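Spent my morning on the two-finger gripper we call Otby and I had such a good time that you're all getting a thread. It's maintenance day! Fingers, screws, jaw travel, the works.

Some background: Otby is the hand-held unit. Same fingers as the one on the arm at Norkham, so whatever I learn on the bench goes straight over to the cell. We check it every 300 grasps, and after 500 the finger screws come out and go back in with fresh threadlocker.

First job is always a full open. Set it over a plain bit of table, let the jaws go as wide as they want, and look down the gap. You're after two fingers sitting at matching angles. If one leans in, the linkage on that side has play in it.

Then I move to another patch of wood and look again. A finger can seem fine over one bit of grain and crooked over the next, so I never trust a single look.

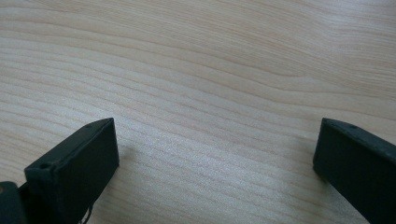
Jaws open, nothing between them, in both of these. 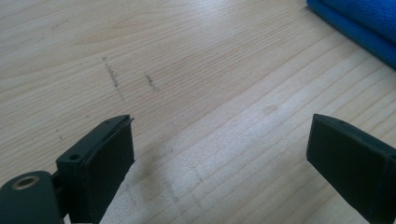 Next up, the pivots. Hold the bracket still and wiggle each finger sideways with your thumb. Mine had a tiny click on the left. Seul-gi So taught me to back the pivot screw off completely before snugging it up again – chasing it tighter by quarter turns just chews up the plastic.

Did that, click gone. So satisfying!

Then edges. Printed fingers pick up little burrs at the tips and those will snag fabric every time. A few light strokes with 200 grit, wipe with a damp cloth, done. Go easy on the inner faces, you want those flat.

Last thing is closing it very slowly on a strip of paper. Pull the strip from the top, then the middle, then the bottom. Even drag all the way down means the faces meet square. Ours grabbed hard at the top, so a thin shim went in behind the right finger and I ran it again. Lovely even pull.

Bevan Dunstan asked how long all this takes. 21 minutes today, with coffee. The Gondska unit is next, and that one has a sticky trigger, so wish me luck – I'll post how it goes.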